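How to Make a Treatment Folder at Home

Published 02/02/2018 in Patient Skills

When a person begins a long treatment, the papers begin also. In the first weeks you receive letters from the hospital, lab results, consent forms, leaflets, bills, and small cards with the time of the next visit. I put all of mine in a kitchen drawer. After one month I could not find the report of my biopsy, and the surgeon's office at the Bustent clinic had to ask the laboratory for it again. We lost nine days with this.

After that I made a folder, and I have used the same system during my surgery, my radiation and now for the follow-up visits. I will explain it step by step. It is useful for any illness that has many appointments, also for the person who takes care of a parent or a child.

This page is about paper and order. For questions about your medicine or your symptoms, please ask your doctor or nurse.

What you need

One ring binder, not too wide. Mine is a Lemaire binder that holds 200 sheets.
Eight dividers with tabs.
Clear plastic sleeves.
A hole punch.
One pen that stays always with the binder.
A notebook with fixed pages, small enough to go inside the front pocket.
A pack of sticky notes.

You do not need to buy expensive things. I spent the most on the binder, and this was a good decision, as the rings of a cheap one open in the bag.

Step 1. Collect everything in one place

Take one afternoon. Look in the drawers, in the handbag, in the car and in your coat pockets. Do not sort yet and do not read. If you start to read the reports, you will become tired or sad and you will stop. I know this from my own first try. Make only one pile.

If some results are only in the online portal of your hospital, print them now. I print the final report and leave the long tables of numbers, except for the blood counts.

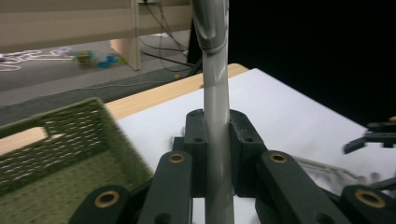 Step 2. Sort by type, then by date

Make one pile for each type of paper. My sections are these:

Contacts
Calendar
Diagnosis and pathology
Imaging
Blood tests
Medicines
Visit notes
Bills and insurance

Inside each section the newest paper goes on the top. Many people prefer the opposite order, and it is also good if you are reading your folder like a story. But in the consulting room the doctor asks almost always for the last result, and you want to open the tab and have it in front of you.

Leaflets do not go in the binder. They are thick and they fill it very fast. I keep them in a box at home, and if one page of a leaflet is important (for example, the arm exercises after surgery) I copy this page only.

Step 3. Write the first page

The first page is the most important one of the whole folder. If you arrive at an emergency room and you are not able to speak well, somebody can read it for you. Write it by computer or in capital letters, on one side only.

Put your full name and date of birth. Then your diagnosis in one line, exactly as it is written in the pathology report. Then the allergies, the medicines with dose and hour, the operations with month and year, and the name of two persons to call. At the bottom write the date when you changed the page the last time.

Put it in a plastic sleeve. Make a second copy for your wallet or for the glove box. When a medicine changes, print the page new. Do not correct it by hand many times, it becomes hard to read.

Step 4. Make a contact sheet

On this sheet I have the phone number of the oncology nurse, the number for nights and weekends, the pharmacy, the insurance company, the imaging center and my family doctor. Next to every number I wrote the hours when they answer and what they need to hear first. My imaging center on Stiletti Avenue asks for the patient number before the name. The pharmacy wants the date of birth.

Leave free lines. New people will come into your treatment, for example a physical therapist or a social worker.

Step 5. Keep the medicine list apart from the first page

The first page says what you take today. The list in the Medicines section says what you took from the beginning, with the start date, the end date and the reason for the stop. Include vitamins, teas and creams. I did not include a herbal tea and my nurse explained to me, very kindly, that it was necessary to tell her about it.

A simple table with five columns is enough: name, dose, started, stopped, comments. If you have a reaction, write it the same day with the hour. Two weeks later you will remember it differently.

Step 6. Prepare every visit with three questions

The evening before, open the notebook and write the date, the name of the doctor and three questions. You can have more than three, but put the three important ones on the top. The visits are short. When I brought a list of fourteen questions, the doctor answered the first five and the one that really worried me was number eleven.

During the visit, write the answers in short words, or ask the person who comes with you to write. I also ask at the end: "What is the next step, and who calls whom?" I write this answer with a circle. If nobody has called by the day they told me, I call.
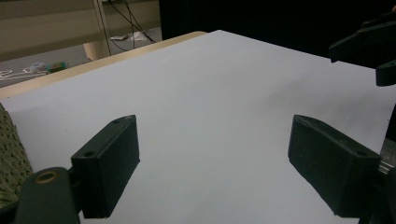 A plain white board with a light wooden edge.

Step 7. Follow the bills

This is the section I wanted to skip, and it was the one that saved me money. For each bill, write on a sticky note the date you received it, the date of the service and if the insurance has answered already. Do not pay before you have the explanation of benefits from the insurance company, if the due date permits it. Then compare the two papers, line by line.

One time I received a bill for $2787. With the folder open I saw that the same scan was charged two times, under two different dates. I called, I gave both claim numbers, and after the correction my part was $140. The call took less than half an hour, as I had all the papers in front of me.

For every call write the date, the name of the person who answered and the reference number of the call.

Step 8. Make a copy on the computer

I scan the new papers once a month with my phone. I use an app with the name Truvora, but any scanner app that makes PDF files is fine. Give the files a name that begins with the year and the month, then the type. In this way the computer puts them in order alone.

Protect the files with a password and give the password to one person you trust. After the first year I had about 1000 pages scanned, and it would be impossible to carry all this in a bag.

Step 9. Clean the binder every three months

When the rings become difficult to close, it is time. Take out the visit cards from the past, the double copies and the bills that are paid and finished. Put the old papers in a large envelope with the period written outside, and keep it at home. These always stay in the binder:

The pathology report
The operation report
The summary of radiation or chemotherapy
The last imaging report
The last blood test

Small problems and what I do

The hospital does not give me the report. Ask for the medical records office. Usually there is one form to sign, and for some copies you have to pay a small price. Ask before how much it is.

I do not have energy for this. During the radiation I also did not. I put the new papers in the front pocket without order, and my sister sorted them when she visited. One pocket with everything is already better than five drawers.

I forget the binder at home. Keep it next to the door, in the same bag that goes to the clinic, with the pen, a bottle of water and a sweater. The waiting rooms are cold.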